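Vemesstead Countertop Toaster Oven, cream
Sold by Khoury Kitchen & Table. Item 2045

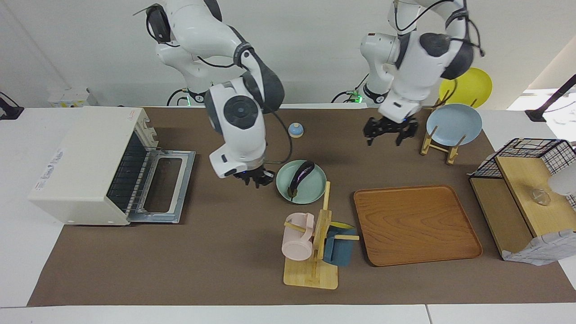
The Vemesstead is a small oven for people who cook for one or two and don't want to heat a full-size one for a couple of slices of toast. It has a boxy body in cream-white and a glass door in a silver metallic frame. The door folds down until it lies flat on the worktop, so leave clear space in front before you open it. Inside are horizontal heating bars.

Most of our customers use it for toast, reheated pies and roast vegetables. A whole aubergine goes in on a tray at 220 degrees. Prick the skin first and turn it once. Plates should not go in the oven, and neither should anything with a plastic handle.

Details
Power: 1000 watts
Colour: cream
Lead: fitted, with UK plug
Guarantee: 18 months from delivery

Setting up
Stand the oven on a flat surface that can take heat. Do not push it up against a wall or under a low shelf. A dark brown mat shows fewer marks than a pale one, and crumbs wipe off it easily. Run the oven empty for one full cycle before cooking – there may be a slight smell the first time.

Cleaning
Unplug it and let it cool. Wipe the glass with a damp cloth and a little washing-up liquid. Don't use wire wool on the door frame or the bars.

Goes with
Holtberg round plates, in pale green or light blue. Sold singly.
Flundmont mug tree, light wood, with a flat rectangular base and short pegs. Mugs are sold separately and come in pale pink, dusty blue and yellow.

Delivery and returns
The oven is sent in its own carton. Keep the packing until you have tried it, as we can only take it back in the original box. Plates and mugs are wrapped separately and may arrive a day later.

Questions about spare parts go to Judite Torres in the workshop. For orders already placed, write to Paraskevi Mavromatis and give your order number.

Page updated June 2020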